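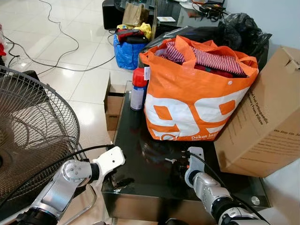

4.2 Changes to the work of the sorting staff

Siamak Farahani and Siu-fong Tseng
28th September
3 comments | 4 shares

The Nermont site receives mixed household goods in whatever the sender had to hand, mostly shopping bags and reused cardboard boxes. Before the two-armed unit was brought in, each sorter unpacked, checked and placed items at one table. The task is now divided. The unit handles bags and boxes at the table, and the sorter decides what is to be kept, repaired or passed on. We logged 2,458 handling events at Nermont and 1,000 at the smaller Olmedo site, where no unit was in use.

Figure 4. The work area at Nermont. An orange and white shopping bag holding folded clothing stands on the glass-topped table, with a large cardboard box leaning against it. Both grippers of the unit are in view.

Lifting fell sharply for the sorters at Nermont, and walking fell slightly. Time spent waiting rose. Soft goods account for most of the waiting: a bag of clothes changes shape when it is gripped, and a second attempt is often needed. Sorters told us that they could not start another task during these pauses, as they were expected to watch the arms. Two of them had begun to open boxes by hand before the unit reached them, which the Girker work plan does not allow for.
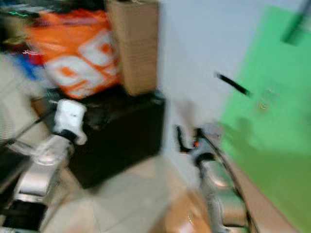
Floor space was the other common complaint. Goods waiting their turn are stacked on whatever surface is free, and the sorters' own routes between the stacks have become longer at busy times. The Clillitz scheduling tool records the order in which goods are handled but not where they are put down, so this effect is missing from the site's own reports. We measured it from floor plans drawn by the sorters in September.

Pay grades were not altered during the study. Job titles were, and several staff asked whether "unit attendant" would count as sorting experience elsewhere. The site manager had no answer at the time of writing. Training for the new role took 4 hours per person and dealt chiefly with stopping the arms safely. It did not cover judging the condition of goods, although this now takes up the larger part of a shift.

Last updated: 28 Sept.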